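Erbridge repair shop puts its robot rules in writing, and neighbors are asking for copies

Wednesday, Local Business

ERBRIDGE — It started as a sheet of paper taped to a cabinet door, and then somebody spilled tea on the paper, and so it had to be typed up properly, and by the time it had been typed up properly it ran to 17 rules and had a title page. That, more or less, is how Rorkolholm, the computer refurbishing shop out past the old mill road, came to have what may well be the first written code of good practice in town for letting a robot arm work inside a computer.

Umesh Thakur, who wrote most of it, is a patient man with a great deal to say on the subject of memory slots. He has been taking computers apart for the better part of his working life, and when the shop began using a robot arm for some of its bench work, he found that a good many things he did without thinking had to be said out loud for the first time. "You know not to lean on a processor," he told us, over the first of several cups of tea. "Your hands know it. But then you have to write it down for a machine and for the person setting up the machine, and you realize you never once put it into words!"

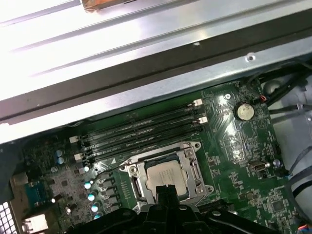 The code takes effect in July, and it is a friendly sort of document, written in the same everyday language Mr. Thakur speaks. The first rule is that the power cord comes out of the wall and goes on a hook where everybody can see it, and that this is done by a person, by hand, every time. The second is that whoever unplugged it is the one who plugs it back in. After that come the rules on static, on lighting, on where people may stand while the arm is moving, and on what to do with loose screws (there is a dish for them, and the dish has its own paragraph).

Speed takes up nearly a whole page. The arm may travel at its ordinary pace when it is well clear of a case, but once the fingers come below the top edge of the metal it has to slow down to a crawl, and it has to stay slow until it is all the way out again. Mr. Thakur was firm with us on that last part. People are careful on the way in, he says, and then they relax, and a good half of the scratches he has had to explain to customers over the years came from somebody pulling a hand or a screwdriver out in a hurry.

Then there is the matter of grip. Parts are to be held firmly enough that they won't slide and no more firmly than that, and the setting is checked on a scrap part at the start of each shift before anything belonging to a customer comes near the bench. Circuit boards are held with special care, and nothing is ever to be forced. If a part meets resistance, the arm stops and a person comes over and has a look. The code gives that person 60 seconds of simply looking before they are allowed to touch anything, a rule which got a laugh at the first staff meeting and which everyone now seems rather fond of. 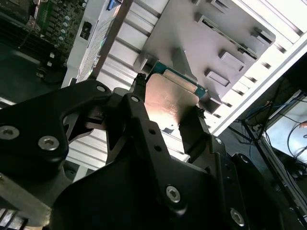

The gripper holding a module with a copper-colored plate, close to the metal tray of a chassis.

Not every rule came easily. The shop went back and forth for weeks over whether one person could watch the arm alone, and in the end settled on 2 people for any job involving a processor or its socket and one for everything else. Some of the staff felt that was too cautious — it does tie up a pair of hands on a busy afternoon — but Mr. Thakur held his ground, and he tells us the grumbling has mostly died down. There was also a long discussion of cables, which are soft and springy and never lie in the same place twice. The code now says they should be moved aside and secured by hand wherever possible before the arm goes in.

Word has gotten around, as it does here. Karras, the electronics recycler across the river, has asked for a copy, and so has the repair class that meets at the Stanine building, where the instructor hopes to go through it with her students a page at a time. Mr. Thakur has printed around 31 copies so far and says he is happy to print more, though he would like people to bring back the ones they don't need.

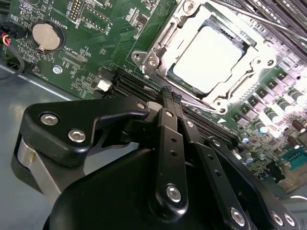

He is also quick to say that the code is a shop's own working rules and is no substitute for the manual that comes with a machine or for the safety laws that apply to any workplace. Anyone who borrows it is asked to read those first, and then to cross out whatever doesn't suit their own bench and write in what does. The back page has been left blank for that purpose, with lines ruled across it, and the shop's own copy already has three additions in pencil, one of them about keeping tea on the windowsill.

Copies can be picked up at the Rorkolholm front counter during opening hours. Suggestions for the next version may be left in the box by the door or given to Mr. Thakur in person, if you have a little time to spare.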